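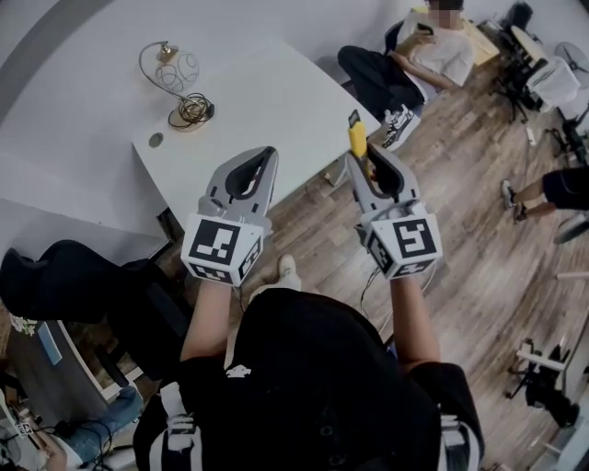 Two hand-held grippers, the one on the right holding a short yellow item.

Verkton Press will publish a new biography of the telegraph engineer El Sherbiny in October. The book, written by Ramil Estrella, runs to 405 pages and covers the engineer's early training, his years at the Nustik cable works and his long dispute over patent rights.

Estrella drew on 237 letters held in the Furero Library, most of them in print for the first time. The letters show that El Sherbiny drafted his relay design 14 months before the date given in earlier accounts – a point that the author takes up in a separate chapter.

"Readers have known the inventions for a long time, and the man very little," said Mandla Magagula, editor of the press's science history list. The volume also contains 29 plates and a full index.

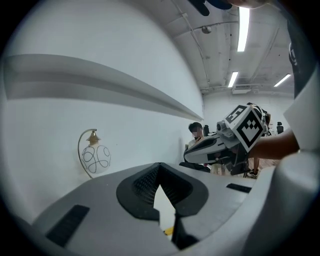 Will the book be available in paperback?
The first edition is hardcover only, and a paperback is planned for the following spring.

Libraries may place advance orders through the Verkton Press sales office.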